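Projects > Student Reports > Hardware Lab

Search reports Enter keyword Go

Replacing the Processor in a Dell Desktop
Project report, Hardware Lab, Oltberg Technical College

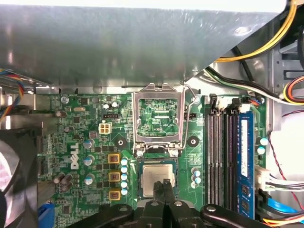 The goal of our project was to take the processor out of an older desktop and put it back correctly, then write a procedure that first-year students could follow. The computer came from the Palacios building, where 13 desktops were taken out of use in June. Our group of 4 worked on one of them.

The socket on this board has a metal retention frame and a lever arm. The lever has to be released before the frame can be lifted. With the frame fully upright, the contact area is exposed and should not be touched. We held the processor by its edges only and lined it up over the socket before lowering it. It should drop in under its own weight. If it sits unevenly, lift it straight up and check the orientation again.

Old thermal paste was removed with a lint-free cloth and alcohol. We used Bromodell paste for the new layer, a small dot in the center of the heat spreader.

On the first start the fan ran but the screen stayed blank. We had left one memory module partly out of its slot. After we reseated it, the computer started normally and passed a 200 minute load test.

The step that took longest was closing the lever, which needs more force than we expected. The written procedure is in Appendix B.

Contact: Pradavier Hardware Lab | © 2026 Oltberg Technical College | Back to top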